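The lilies that never need water

May 28, 2019

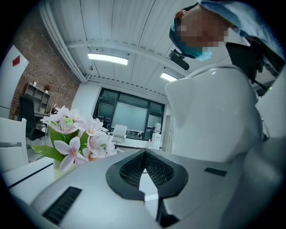
So I caved and bought fake flowers. Me! The person who once gave a whole speech at a dinner party about how plastic flowers belong in dentist waiting rooms and nowhere else. My sister still brings it up.

What happened is that my hay fever got ridiculous this spring, and the bunch of real lilies I got myself in April had me sneezing from the hallway. Plus the pollen. If you've ever brushed past a lily in a white shirt you know exactly what I mean, and if you haven't, keep some sticky tape handy and do NOT rub it with a wet cloth (I rubbed it with a wet cloth).

Then there's the cat question. Real lilies are really dangerous for cats, and my neighbor's old tabby strolls in whenever my back door is open, so that settled it. No more lilies in this house unless they came out of a factory.

I went looking at Cordier first, the home store by the bus station, and they had one sad shelf with everything in that shiny green that looks like a garden hose. Then Anatole Barbier from my pottery class told me to try Nornora, which is a tiny place behind the bakery and mostly sells ribbon. He was right. They have a back wall of stems sorted by color, and I stood there so long that the lady brought me a stool.

I came home with pale pink and white ones, with yellow centers and those skinny pink stamens, and I paid 28 dollars for the lot, which felt like plenty for something that isn't alive. But I've been spending that every month or so on real ones, so I'm calling it even by the end of summer.

A few things I figured out while fussing with them on the table:

They come squashed. Mine were packed flat and looked like wet laundry. You have to open every petal with your fingers and sort of curl it back, and it takes forever, and it's weirdly relaxing. I had a podcast on and got through two episodes.

Leave the leaves alone for a bit. My first instinct was to tuck them all in tight, and it looked like a bouquet from a gas station. Once I let the big ones flop out sideways over the table it got so much better.

Vases matter more than I thought. I tried a clear glass jar and you could see all the stems, which is a dead giveaway. A translucent pale vase hides plenty and still lets a little light through. I'm very pleased with that one!

Dust. I know, I know. My plan is a soft makeup brush on Sundays and we'll see how long that lasts. Somebody at Nornora told me to use a hair dryer on the cool setting, and I'll try it and report back.

My mom came over, leaned right in to smell them, and then looked at me like I'd betrayed the family. She wants a set for her bathroom now.

Next I'm thinking eucalyptus for October, when everything outside goes brown, or maybe some of those dusty orange poppies. If you have a favorite place for fake stems, leave it in the comments, and tell me if they shed glitter. I'm still finding glitter from the Christmas wreath.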